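Handheld gripper kit, second look

27 May 2020

The Trostberg kit has been on my bench long enough that I can stop describing the box it came in. My first post covered assembly and the driver install. This one covers use: picking up cloth, checking the recordings, and deciding whether to keep the service plan. I paid for the kit myself. The plan is on a trial that runs 90 days.

Short version of the hardware, for anyone starting here. It is a two-finger gripper you hold in one hand, with a wide-angle camera looking out over the fingers. You do the task yourself, the camera records it, and the software recovers where the tool was and how far the fingers were open. The recordings are then used to train an arm with the same fingers on it.

Fingers

The fingers are flat black plates held together with screws, and each one carries a square marker near the top. The software reads finger opening from the markers, so they need to stay clean and in view. Mine picked up a smear of machine oil and the opening estimate started jumping by several millimeters. A wipe with alcohol fixed it.

The pads are the part I had doubts about. They are orange and glossy, and I expected them to slide on fabric. On ribbed toweling they hold well if you pinch across the ribs. Along the ribs the cloth creeps out under its own weight. On a thin cotton napkin I had to squeeze harder than I would like, and the trigger spring is stiff enough that my hand was tired after 10 folds.

Towels are a good test for a kit like this. A rigid block tells you little, as almost any pad will hold it. Cloth changes shape as soon as you lift it, blocks part of the camera's view, and shows up every weakness in the tracking.
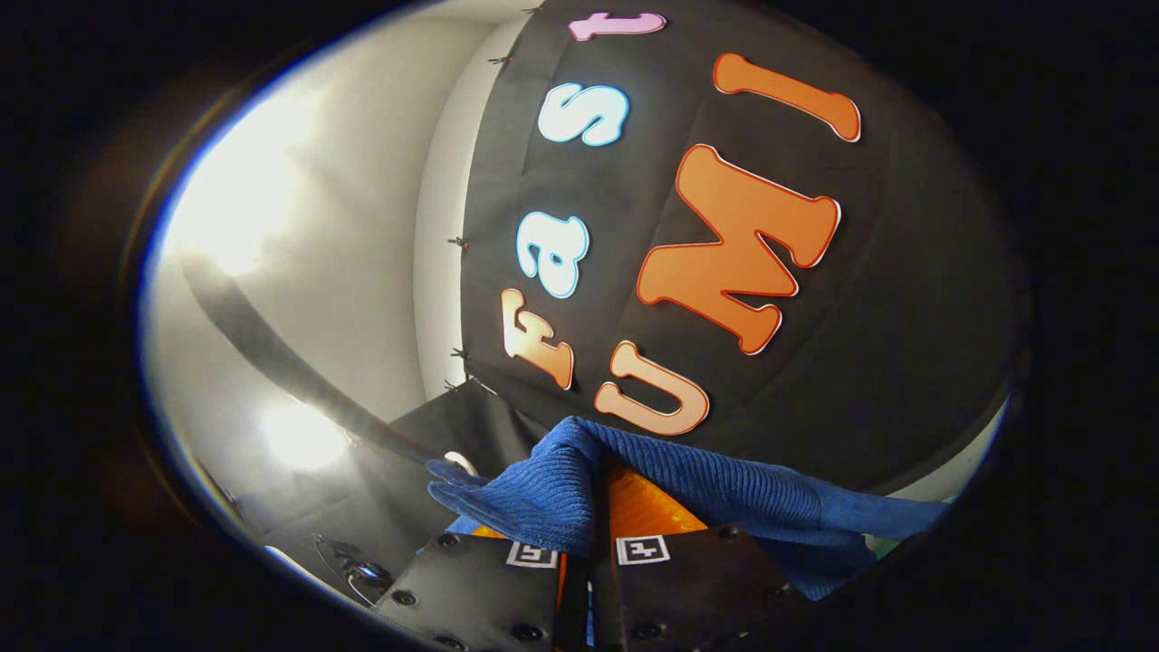
Tracking

Position tracking depends on the camera finding fixed detail in the room. A plain black cloth or a bare white wall gives it very little. Large shapes with hard edges against a dark surface help a lot, and so does keeping direct lamps out of the view. Strong glare on a white wall cost me more recordings than anything else.

Over the test period I made 638 recordings. The software rejected 90 of them, nearly all for lost tracking and a few for a hidden marker. The rejection message is the same in both cases, and you have to open the log to tell which one you hit. I have reported this.

Export

The desktop tool, Flostetlow, writes one folder per recording with video, pose and finger opening on a shared clock. Export is slow but has not failed. It gets sluggish past 500 recordings in one project, so split your work early. The file layout is documented and I could read it with a short script of my own.

Service plan

The plan adds cloud processing and replacement pads. Processing is faster than my machine by a wide margin. The pads are also sold separately, and mine show light wear at the tips only. I will let the trial lapse and buy a spare pair.

The Astier gripper is next on the bench, with the same towels and the same napkin.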